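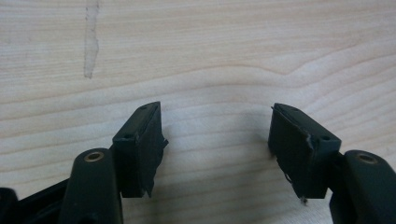
Photo: Hesura working group, Davstead workshop

Hesura Working Group on Household and Shop Tasks
Minutes of the regular meeting, 13 February 2022
Place: Davstead, upper room, with a phone line to Brerncombe
Chair: the Davstead member. Minutes: the secretary.

1. Opening
The chair opened the meeting and confirmed that enough members were present to take decisions. The minutes of the previous meeting were accepted with one correction: under item 4, "folding of shirts" should be read as "folding of towels". Shirts were not tested yet.

2. Condition of the gripper pads
The group looked at the hand-held gripper of the Davstead side. The soft layer on the inner face of both pads is torn and frayed. On one pad there is also a split near the front, and a small scrap hangs from the lower edge. The pad blocks were not discussed further.

The Brerncombe side asked if the demonstrations recorded with these pads can still be used. Opinions were different. One member said that a torn layer changes how the tool holds a cup or a spoon, so the late recordings should be kept separate. Another member answered that in a real kitchen everything gets worn, and a machine which works only with new pads is not of much help to a family.

Decided: the recordings stay, but the ones from the last week get a note "worn pads". New pads will be fitted before the next session. The secretary will order them.

3. Household tasks
The report from the Galang trial was read. Out of 600 attempts at clearing a table, the arm finished 168 without any help from a person. Most of the failures were with thin things lying flat, for example a knife or a paper napkin. Cups went better. The member who prepared the report said she is content with the cups and not at all with the rest.

There was a long discussion about what "finished" means. If the arm leaves the plate at the edge of the sink, a person has to move it again, and then the help is small. The group could not agree. It was proposed to ask the families in the trial what they would accept -- this was supported by all.

On laundry: towels can be folded when they are laid out flat first. Taking a towel from a full basket is still too difficult. The chair asked that we do not write "laundry" in the public summary, only "towel folding from flat".

4. Shop-floor tasks
Restocking of small boxes was tried in the Brerncombe store on 7 evenings after closing time. The store staff found the arm slow but careful. It has no good way to deal with a damaged box and stops each time to wait for a person. The staff asked if it can put such a box aside and continue. This seems possible and will be tried.

Sweeping under the shelves was taken off the list. A simple floor machine already does it and costs less.

5. Recordings
The shared collection has now 1,476 recordings. The Galang side reminded everybody to wipe the work surface before starting and to write the name of the task in full. Short names such as "tbl2" cannot be understood later by others.

6. Answer to the open question
The board of Hesura has asked for one sentence on whether machines can do these chores yet. After two drafts, the following text was accepted, with one member against: "Some single steps can be done by a machine today, but a whole chore still needs a person nearby." The member against would prefer to write "most of the chore" in place of "a person nearby". This wish is noted here.

7. Other matters
The heating in the upper room is still not repaired. The key for the tool cabinet must be returned to the front desk on the same day.

Next meeting: at Brerncombe, day to be agreed by mail. The questions for the families should be ready by then -- Galang prepares the first version.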